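射撃場利用後における散弾銃の手入れと手入れ台の整え方
Gratadthorpe射撃協会 用具管理室

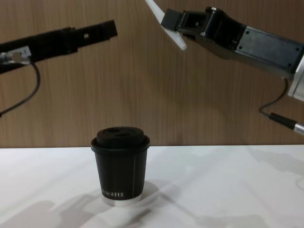 卓の上方に、左から黒いアーム、右から白い二本のフィンガー。

本ページは、クレー射撃用の上下二連銃を所持する会員を対象に、帰宅後の手入れの手順と、手入れ台まわりの整え方をまとめたものです。自動銃については分解の手順が機種ごとに異なりますので、必ず製造元の取扱説明書に従ってください。

1 作業に入る前の確認
薬室が空であることを目視と指先の両方で確かめます。上下とも確認し、確認を終えるまでは工具に手を伸ばさないでください。装弾は手入れを行う部屋に持ち込まず、所定の保管設備に収めたうえで作業を始めます。
来客中や、小さなお子様が出入りする時間帯の作業は避けてください。途中で電話や呼び鈴に応じる必要が生じた場合は、銃を一度保管庫に戻して施錠します。手入れの途中で部品が外れている場合も同様です。
溶剤を使用するため、換気扇を回すか窓を二方向開けます。石油ストーブやガスこんろのある部屋では行わないでください。

2 手入れ台
当協会のVornum工作室で使用している手入れ台は、奥行きが609ミリメートルあります。銃身を外して横向きに置き、その手前で先台を扱うことができる寸法です。家庭の机を代用する場合は、奥行きよりもがたつきの有無を優先して選んでください。
天板には厚手のフェルトまたは古い毛布を敷き、その上に白い木綿布を重ねます。小さなピンやばねを落とした際、白い布の上であれば見つけやすくなります。毛足の長いタオルは部品が絡むため適しません。
銃身受けにはV字の切り込みを入れた木片を用い、切り込みの内側に革またはコルクを貼ります。接着剤が十分に硬化してから使用してください。硬化が不足していると、銃身の表面に糊の跡が残ることがあります。
照明は手元用のものを一灯加え、左奥から当てます。左利きの方は右奥とします。

3 銃身内部の清掃
先台、銃身、機関部の順に取り外し、銃身は薬室側から清掃します。銃口側からロッドを入れると、汚れが薬室や抽筒子の周辺に押し込まれます。
溶剤を含ませた布片を一度通し、五分待ってからブロンズブラシを往復させます。ブラシは銃身の途中で向きを変えず、完全に抜け出てから引き戻してください。その後、乾いた布片を、色が付かなくなるまで通します。
プラスチックワッズの残りかすは、薬室の前方とチョークの手前に帯状に付着しやすいものです。窓に向けて銃身を透かし、灰色の筋が見える場合は溶剤の工程を繰り返します。金属製のへらでこすり落とすことは行わないでください。
交換式チョークは毎回取り外し、ねじ部の古いグリスを拭き取ってから、新しいグリスをごく薄く塗ります。締め付けは付属のレンチで軽く止まる位置までとし、次の射撃の前に緩みがないかを改めて確かめます。

4 機関部と蝶番部
機関部の表面は、油を少量含ませた布で拭きます。噴霧式の油を直接吹き付けると、余分な油が銃床の木部に回り、首の部分が黒ずんで軟らかくなるおそれがあります。布に取ってから塗布してください。
蝶番ピンとその受けには、古いグリスを綿棒で除いたうえで、米粒大のグリスを置きます。開閉を数回行い、はみ出した分を拭き取ります。
側板や銃床を外しての内部清掃は、会員ご自身では行わず、銃砲店に依頼してください。溝の幅に合わないドライバーを使用した結果、ねじ頭をつぶした例が当室にも多く持ち込まれています。

5 木部
雨天で使用した銃は、まず乾いた布で水気を取り、室温で自然に乾かします。ドライヤーや暖房器具の前に立てかける方法は、割れや反りの原因となります。
油仕上げの銃床には、亜麻仁油を数滴手のひらに取り、摩擦で温めながらすり込みます。塗り過ぎた油はべたつきとなって残りますので、塗布後に必ず乾拭きしてください。チェッカリングの溝には、軟らかい歯ブラシを木目に沿わせず、溝に沿わせて動かします。
油を含んだ布は自然発火することがあります。使用後は水に浸し、ふた付きの金属缶に入れて、お住まいの自治体の定めに従い処分してください。

6 保管庫内の湿度
Stonard分室の保管庫では、6月の点検時に湿度計が63パーセントを示し、抽筒子の縁に点状のさびが認められました。以後、乾燥剤を2か月ごとに交換しています。家庭用の保管庫においても湿度計を一つ入れ、扉を開ける都度、数値を確認することをお勧めします。
持ち運び用のケースは湿気を含みやすいため、銃を入れたまま保管しないでください。ケースは内側を開いて陰干しします。
保管に入る前には、金属部を素手で触れた箇所がないかを見直し、防せい油を薄く引いた布で最後に一拭きします。冬季に冷えた車内から暖かい室内へ移した場合は、結露が収まるのを待ってから拭いてください。

7 講習および用具の貸出し
手入れの実技講習は、Vornum工作室においてJintana Klinhomが担当しています。受講料は2,000円で、布片とグリスの代金を含みます。銃身受けの型紙は窓口で配布しておりますので、Wichai Thammasiriまでお申し出ください。
清掃用ロッドの貸出しは館内に限ります。返却の際は、先端のブラシを外し、ロッドの表面を拭いてから所定の棚へお戻しください。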